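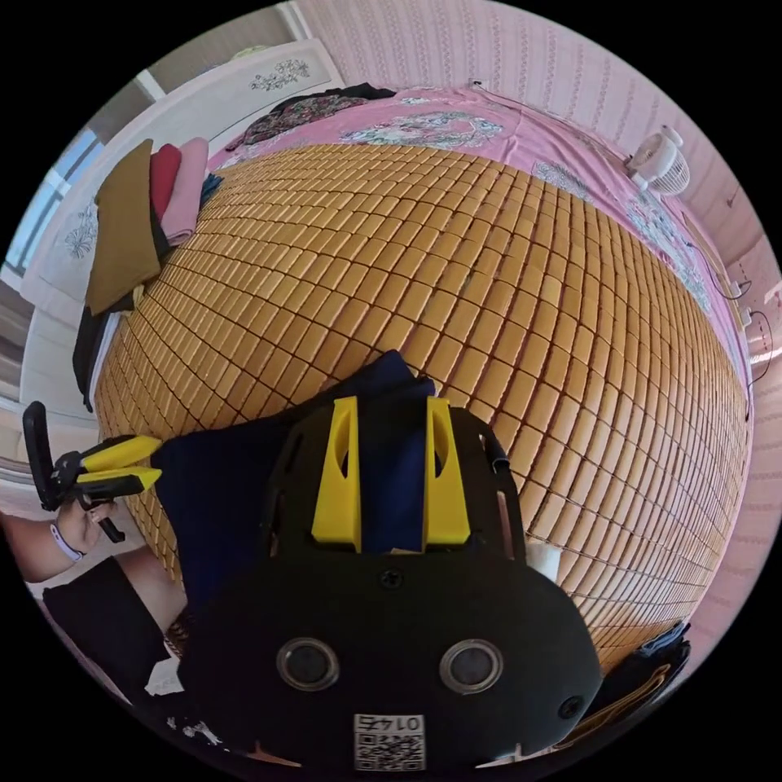 Words: Maricica Buzatu, house rules: Senan Foley

About Wendano

Wendano writes rules for people who teach robots to do housework. It is a smaller field than you might think, and a more argumentative one.

We started in Senan's back office with 2 desks and a kettle that has since failed inspection. Our first client, Sheehan, wanted one page on folding clothes with a hand-held gripper. They got 49 pages, and a phone call asking if we were feeling all right. The current version runs to seven, and Maricica still thinks four of them are Senan clearing his throat.

What we ask of people who record at home is fairly plain. Work on the bed you've got, mat, patterned sheet and all. Don't tidy away the folded clothes or the fan. A robot trained only in show homes will be no use to anyone who owns laundry. Keep cables away from your feet. Get a yes from everyone in the house before you begin, and stop when one of them changes their mind. If a fold goes wrong, leave it in and mark it as wrong. Please don't start again eleven times in search of glory.

The rules now cover 400 homes through Filov and Utine, who each have their own opinion of our section on socks.

We don't sell grippers, and we don't hand out badges, stickers or gold stars. We do read every complaint. Send yours to the office, marked for Senan, who wrote the socks section and stands by it.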